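I have now parked the same robot in the same kitchen cabinet for the better part of May, and I'm starting to feel bad for it. It isn't a real robot, mind you. It lives on my laptop, inside a program called Makcombe, and the worst thing that can happen to it is that I hit reset and go get more coffee.

Makcombe is a practice house for robots. You pay by the month, pick a two-armed machine from the list, drop it into a home and try to get it to do something useful. The company behind it, Quiambao, sells it to small teams who'd like to make their mistakes on a screen before they make them on somebody's floor. I'm not a small team. I'm one person with a spare bedroom and a magazine deadline, and I wanted to know if somebody like me could get anything out of it.

## Getting in the door

Setup took me 2 tries. The first one ended with a gray window and a fan noise I didn't love (my laptop is old, okay?). Štefánia Gajdoš on the support desk wrote back before lunch and told me to update my graphics driver, and that was that.

The starter plan is $729 a year if you pay up front, and it comes with 4,000 practice runs. That sounded like a silly amount until I burned through a big chunk of it on one cabinet door. Every reset counts as a run, too, even the ones where you've dropped the robot in facing the wrong way. I'd like to see that changed.

You get a pile of homes to choose from. I spent most of my time in one named Illholm, mainly for its colors – bright orange wood, dark blue tile, a pinkish red armchair that I would happily own. Somebody had fun with it.

## Driving with two hands

You can write code for the robot or you can drive it yourself, and I went for driving. I used the Roter, a pair of hand controllers Quiambao sells as an add-on. Each one runs an arm. Squeeze to close the gripper, let go to open it, and push the thumb pad to roll the whole body forward.

The arms took me one evening to get used to. The body took much longer! From the robot's point of view you're peering out over its chest, and it's really hard to judge how wide you are. I clipped everything. I'd be so busy watching the left gripper that the right shoulder would be grinding along a panel, and the little warning chirp would go off, and I'd back up and clip something else.

Tight spots are where the program earns its money, I think. Out on an open floor I looked like a pro. Put me between two big slabs of wood with the arms up and I was a beginner all over again, staring at the nice bright room on the other side and wondering how I'd ever get to that white table.
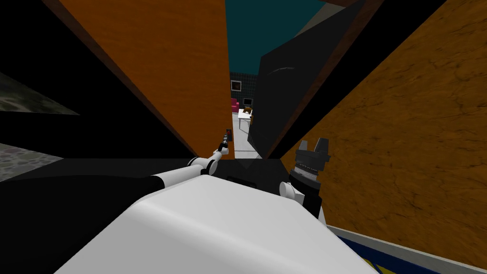 ## What I liked, what bugged me

The look of the place is better than I expected for the price. Wood grain shows up as wood grain, and the shiny black surfaces catch the light. That matters if you're training a robot that works from cameras, or so I'm told by Lech Nowicki, who fixes warehouse machines for a living and let me pester him over the phone. He was less sold on the way things feel. "I want to know how it handles a sticky hinge," he said, and I had to tell him that I couldn't find a setting for sticky.

I couldn't find a bunch of settings, to be fair. The menus are a maze. The camera view is buried 2 levels down under something called Session, and I only got there with help from a user forum post by Wanpen Phuthong, who has apparently written half the useful advice on that forum. Somebody at Quiambao should buy her dinner.

Replay is great, though. You can scrub back through any run and see exactly where you went wrong, from any angle you like. I learned more from ten minutes of watching myself bump into things than from the whole manual.

## Should you get it?

If you've got a robot project going, or you teach a class that does, I'd say try the free week and spend it in the cramped corners. If you're just curious like me, the yearly price is a lot for a hobby, and the Roter controllers cost extra. I'm keeping mine through the end of the trial anyway. I still haven't gotten both arms past that cabinet without a chirp, and I've got a few hundred runs left.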